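Violeta Zapata learned to repair accordions because she could not afford to have her own one mended. She was 24 at the time, playing in a dance band that did weddings, and the repairer she rang quoted her more than she had paid for the instrument.

"I took the back off it at the kitchen table and looked at it for an evening," she says. "Then I put the back on again and did nothing for a month. I was frightened of it."

She now runs Farías Accordions from a back room in Kulgate, under her mother's family name, with Kwesi Frimpong, who joined her after leaving a job in piano tuning. Between them they took in 90 instruments last year. Most came from within the county, though a few arrived by post, and Zapata would prefer that they didn't.

"People wrap the outside very well," she says. "The trouble is inside. The reed blocks get a knock and a bit of old wax lets go, and when I open it there are reeds lying in the bottom."

Wax is what she talks about most. In many accordions the reeds are held to their wooden blocks with a mixture of beeswax and rosin, and after 40 years or so it goes brittle. A full rewax means taking off every reed plate, cleaning it, fitting new leathers where they have curled, and setting each one back in fresh wax before any tuning can begin. The instrument on her bench when I visited had 516 reeds.

"I don't tell the owner the number until they've sat down," says Frimpong.

He does nearly all the tuning. He says the move from pianos was harder than he expected. A piano string can be tightened or slackened as often as you like, but a reed is tuned by scratching metal off it, near the tip to raise the note and near the base to lower it.

"You can go back, but each time you've got less reed," he says. "So I do a little and leave it. Then I check it again in the morning. My first year I did far too much in one go and had to buy replacements out of my own wages."
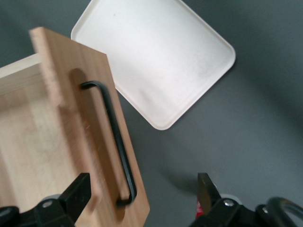 The other question is how much tremolo to leave in. Two reeds tuned slightly apart give the wavering sound most people think of as an accordion. Older players in the area tend to like it wide. Younger ones ask for it to be drier, and some want it taken out completely. Frimpong plays each customer a few settings before he starts and writes down which one they chose.

"They forget," he says. "They come back and say it sounds different. I say yes, you asked for that, it's in the book."

Not everything is worth doing. Zapata turns away one or two instruments a month, usually ones that have been kept in a loft or a garage. Damp gets into the bellows and the reeds rust. She will say so on the phone if she can, to save people the drive.

She makes an exception for the Grudberg, a heavy make that she admits is not very good. Her grandfather played one. "The keys clack and the strap brackets are in the wrong place," she says. "I'll still fix it. I charge less than I should."

I ask whether there will be anyone to do the work after them. They had a trainee last year who stayed until November and then went to college. Frimpong would like to take on another. Zapata is less sure, and says teaching slowed her down badly over the summer, when the bands are busy and everybody wants their instrument back at once.

She still plays, mostly with a four-piece called Trivitz that rehearses above a pub. Her own accordion, the one from the kitchen table, needs its bass side looking at. It has been waiting for two years.

"Customers first," she says. "Kwesi has offered. I don't want him to see what I did to it when I was 24."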